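Swapped the drive in the family desktop last night. Out went the old Idix hard disk, in went a Vollska SATA SSD. July 2020 and that machine was still booting from a spinning disk.

Boot to desktop used to take 60 seconds. Now it takes 14. I timed it on my phone, same user account, nothing else changed.

Cloning was the slow part. The free tool that comes with the Vollska refused to start until I'd shrunk the main partition, which the quick start sheet doesn't mention. After that it ran without errors.

The drive has a 2.5 inch case and my PC only has big bays, so I bought an Arnus bracket. It came with 2 screws. It needs four. I used a pair from the old disk's bag. 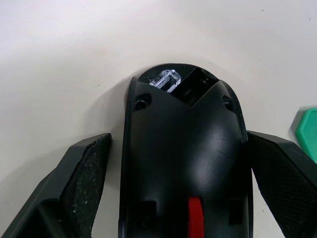

Lương replied to ask if I'd checked the firmware before cloning, as the early batches had a sleep bug. I hadn't. Checked just now and mine is on the older version.

Updated it this morning. The updater wants a full shutdown, a restart isn't enough. Sleep and wake both fine so far.

Large file copies do slow down once the cache fills. For a machine used for email, homework and photos I don't mind that.

The old Idix still passes its health test, so it's going in a USB caddy for backups. Next check on both drives in October.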